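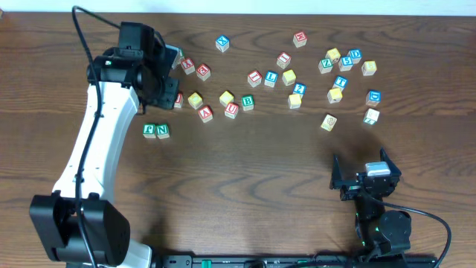

Alphabet blocks on the table, before sorting.

Missing block or normal distribution?
Posted by garg_bench

I bought a second-hand tub of wooden alphabet blocks, listed as a set of 30. The coloured faces are red, blue, green and yellow. I want to confirm the set is complete before passing it on to the playgroup in Wolham. There is no contents sheet. Several letters repeat and I can't find a pattern. Is there a standard layout, and can the blocks be cleaned with water?

Zedora
There is no standard layout. Makers choose their own mix, and repeats are normal. List every face of each block on paper, one row per block. Colour alone won't identify a block. A cube can carry a letter, a numeral and a drawing on different sides, so the same block gets logged twice if it is turned over between checks.

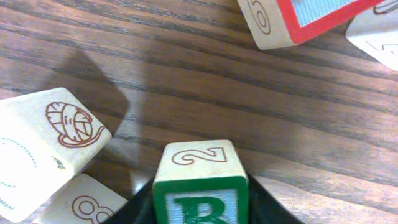

Your rows should use the bordered letter as the key, with the plain faces as secondary entries. Where two blocks share a letter, the outline faces will usually separate them. The one with the green B has a 2 on an adjoining side, so write it as B/2 and continue round the cube. Do the same for the yarn drawing and whatever shares its block.

Cleaning: damp cloth, no soaking. Bare wood swells and the print lifts. Leave up to 48 hours to dry, spaced apart.
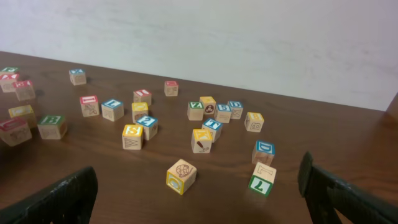 Turn them once during that time, and keep them off radiators. If any edges feel rough afterwards, use fine paper on the bare wood only and stay clear of the print.

dredon38
just count them. mine was 2 short and the kids never noticed

Related
Removing crayon from bare wood
Storage tubs for small wooden toys
Alphabet blocks: how many vowels?
Refitting a loose wheel on a pull-along toy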